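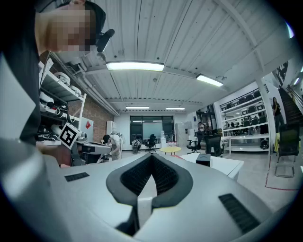

**Workshop and Stores Assistant (full time)**
Lanitz site, Berkska
Reference: 623

Geltoteck invites applications for the post of Workshop and Stores Assistant at its Lanitz site. The postholder will look after the shared workshop, its benches and its shelving, and will make sure that equipment is where the staff expect to find it at the start of each working day.

The workshop occupies a single large room with a brick wall along one side and overhead strip lighting. Equipment is kept on open metal shelving and signed out from there to the workbenches. The room is used by several teams at once, and the postholder will need to work calmly while others are busy nearby.

## Main duties

- Receive, unpack and label deliveries, and enter them in the stores register.
- Return headsets, cables and bench equipment to their shelves at the end of each session.
- Clear and wipe down the workbenches between bookings.
- Keep walkways free of boxes, leads and packaging.
- Check shelf labels and wall signs monthly and replace any that are damaged or out of date.
- Report faulty lighting, loose fittings and damaged shelving to the site office.
- Assist with the yearly stock check, held each October.

Some lifting is involved. Training in safe handling will be given during the first week, and no one is expected to move heavy items alone.

## The person we are looking for

Applicants should have experience of working in a storeroom, workshop, laboratory or similar setting. They should be able to keep clear written records and to follow a booking timetable. Basic computer skills are required for the stores register.

Experience of handling electronic equipment would be an advantage. A formal qualification is not required. Applicants who have been out of paid work for a time are welcome to include unpaid or household experience in their statement.

## Terms

The post is offered for one year in the first instance and may be extended. Working hours are set by agreement with the site office and do not include nights. Safety footwear and work clothing are supplied. The postholder reports to the Site Manager and will be based in Room 17, next to the workshop.

Staff at Lanitz have use of the kitchen and the bicycle store. Bus 41 stops at the main gate.

## How to apply

Please send a curriculum vitae and a statement of no more than one page to the Personnel Office, Geltoteck, 57 Yurchenko Street, Berkska, quoting the reference above. Applications must reach the office by Jul 10, 2019. Those received after the closing date will not be considered.

Shortlisted applicants will be invited to a short interview and a tour of the workshop. Any adjustments needed for the visit should be mentioned in the covering letter. Travel costs within the region will be repaid on production of a ticket or receipt.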